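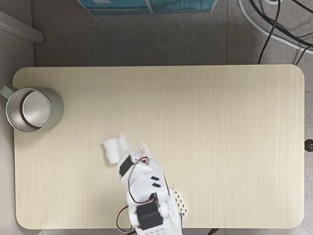 A metal mug near the corner of a table. Its handle points out over the edge.

Why does a metal mug feel cold when you pick it up?

By Parveen Haque, for the Matubbar children's science pages

Try a small test before you read more. Find a metal mug and a wooden table in the same room. The mug should be empty, and it should have stood there for a few hours. Put one hand on the table and the other hand on the mug. Which one feels colder?

Almost every child who does this test says the mug. I also say the mug, and I am a grown-up who knows the answer already. But if you measure them with a thermometer made for surfaces, you find that the mug and the table have the same temperature. Both of them have become as warm as the air in the room.

So your hand has told you something strange. Let us find out what it was really feeling.

Your hand is warm

The skin of your hand is usually warmer than the room. When you touch a cooler thing, heat goes out from your skin and into that thing. Heat always moves this way by itself, from the warmer place to the cooler place.

Metal lets heat travel through it very easily. Scientists say that metal is a good conductor. When you touch the mug, the heat from your fingers runs quickly into the metal and spreads along it. Then more heat can leave your fingers, and more after that. Your skin becomes cooler in a short time, and your brain says: cold!

Wood is a poor conductor. The heat from your hand goes into the top of the wood and mostly stays there, under your palm. Soon this little part of the table is nearly as warm as you are, and your hand does not lose much more heat. That is why a table can feel quite friendly on a cool morning in November.

What happens with a hot drink

Now think about the same thing the other way around. If there is hot tea in a mug with only one layer of metal, the heat of the tea comes through the wall and into your fingers. It can come so fast that you must put the mug down. Ask an adult to pour hot drinks, and do not touch a metal mug to see how hot it is.

Some metal mugs are made with two walls, one inside the other, with a narrow space between them. The space may hold air, or almost all the air may be taken out. Heat has difficulty crossing this space. The drink stays warm for longer, and the outside of the mug is nicer to hold.

You cannot always know from the outside which kind of mug you have. A painted mug can have one wall or two.
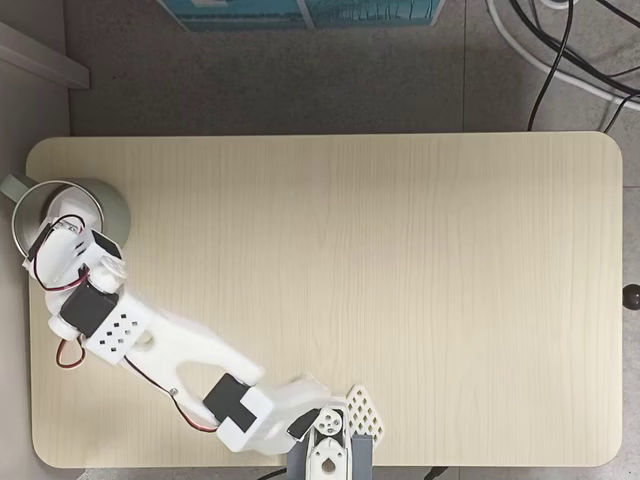

Why does a mug have a handle?
The handle keeps your fingers away from the hot wall of the mug. It touches the mug only in small places, so less heat comes into it, and the air around it helps to keep it cool.

Where to put the handle

A handle that points out past the edge of a table is easy to catch with a sleeve or an elbow. If the mug has a drink in it, move it toward the middle of the table and turn the handle inward. My aunt taught me this when I was 9, after I pulled a full mug of milk onto her carpet. The mug had only a small dent — the carpet was a longer story.

A test with spoons

You need a metal spoon, a wooden spoon, a plastic spoon and a bowl of warm water from the tap. Warm is enough, it should not hurt your finger. The spoons should be nearly the same length.

Put the three spoons in the bowl with the handles up. Wait four minutes. Now touch the top end of each handle. Which one has become the warmest? Write it down, or draw the spoons and color the warmest one red.

Wait some more minutes and touch them again. Did your answer change? If all the spoons feel the same, perhaps the water was too cool or the spoons were too long. Change one thing and try again.

Words to remember

Conductor: a material that heat can travel through easily, for example metal.
Insulator: a material that slows heat down, for example wood, plastic or still air.
Temperature: how hot or cold a thing is, measured with a thermometer.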